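Comparing two sets of gripper fingers with a wrist camera

Bevham bench notes, part 4
Written by Leonie Stüber, checked by Dirk Nolte
Monday, June 7, 2021

Use this page when you have two sets of fingers for the same gripper and need to choose one for soft or flat items. It assumes the arm is already set up and the wrist camera is working. If you still need to calibrate the camera, do part 2 first.

What you need

One parallel gripper with both sets of fingers
The wrist camera, fixed in its usual bracket
A shallow tray
Paper, and at least two work gloves of different makes
A hex key for the finger screws
A notebook or a spreadsheet

Step 1. Fit the first set

Close the gripper, switch off the motor power and take out the old screws. Fit the new fingers loosely, bring them together by hand until the tips line up, then tighten. Power up and run the open and close cycle a few times. If the tips cross or one sits higher than the other, loosen them and start again.

Write down the finger type before you do anything else. In April we lost a whole afternoon of results when Arne Ruppert and I each thought the other had noted it.

Step 2. Check the camera view

Open the fingers fully and look at the live picture. You want to see both tips and the gap between them. Long fingers can hide the item you are trying to pick up. If they cover too much, tilt the bracket by one notch and save the new camera position under a new name. Keep that position for both sets.

Lock the exposure as well. On a shiny tabletop the automatic setting changes as the arm comes down, and the pictures from the two sets will not match.

Step 3. Set the force and height

Start with the force at 17 on the controller scale. Set the approach height to 90 mm above the table and the slow zone to the last 20 per cent of the descent. Do not change these between finger sets. You can tune each set afterwards, once you have a fair first result.

Step 4. Lay out the items

Put the tray to one side and the gloves where the arm can reach them without passing over it. Lay the gloves at different angles. Mark the tray corners with tape so it can go back in the same place.

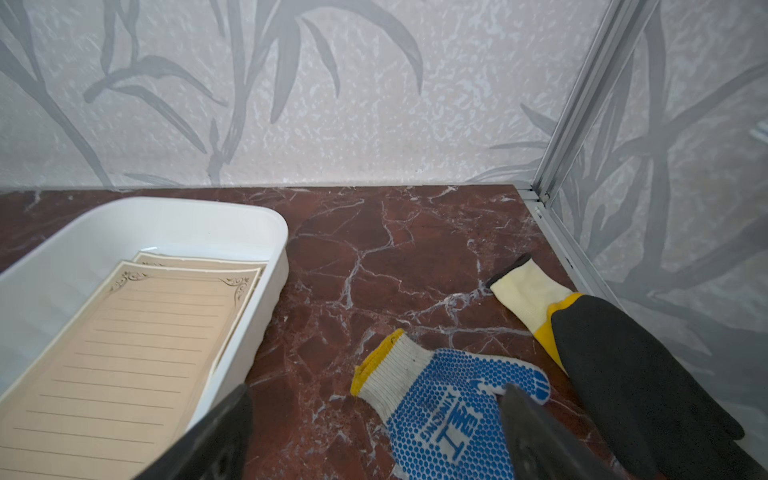

Wrist camera view with the fingers open: ruled paper in the tray, a dotted knitted glove and a black-coated one on the table.

Step 5. Run the picks

We do 200 picks per finger set, split evenly between paper and gloves. For each one, record the item, whether it was lifted, and whether it was still held at the drop point. Put a slipped item back by hand and carry on.

For gloves, aim for the palm first, then repeat at the cuff. Knitted and coated gloves should have separate columns. For paper, note when two sheets come up together and count that as a miss.

Step 6. Swap and repeat

Change the fingers as in step 1, load the saved camera position and run the same list in the same order.

Reading the results

Compare each item type separately before looking at the total. Anca Preda's first run on the Callow fingers gave 68 good paper picks, and the total hid how many of the misses were double sheets. Send finished sheets to Nele Fröhlich at the Hesville office, with the camera position name in the top row.

Next: part 5, changing the finger pads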